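Hola, Dumisani:

Te cuento cómo va lo del equipo, que ya sé que en agosto cerráis números y me vas a pedir la tabla igual (va en el adjunto, prometido).

**Lo comprado.** Ya tenemos el segundo par de pinzas manuales de Koldale, y con eso hay dos puestos montados. Los cables me salieron más caros de lo previsto: 556 euros con los adaptadores, y eso regateando con Vrettos por teléfono casi una mañana entera.

**Lo que falta.** El tercer puesto. Pitstead me da unas tres semanas de plazo para la perfilería de aluminio, y no quiero pedirla hasta saber si nos quedamos en la sala grande, así que necesito que me digas algo de eso cuanto antes.

**Lo que cambiaría.** Había reservado dinero para un brazo de Fluvholm este trimestre. Yo lo pasaría al siguiente y gastaría una parte en recambios de dedos para las pinzas y en más objetos de cocina y oficina. ¡Los objetos son baratísimos al lado de todo lo demás y siempre andamos cortos! Si te parece bien, muevo la partida yo misma y te mando la hoja corregida.

Ah, y sigo sin la factura del papel blanco para las mesas; la reclamo otra vez.

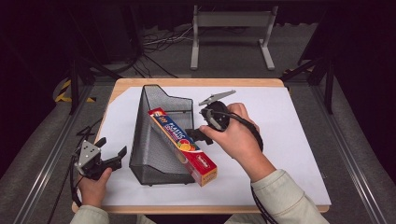
*Trabajo con las dos pinzas: revistero de malla y caja de film plástico.*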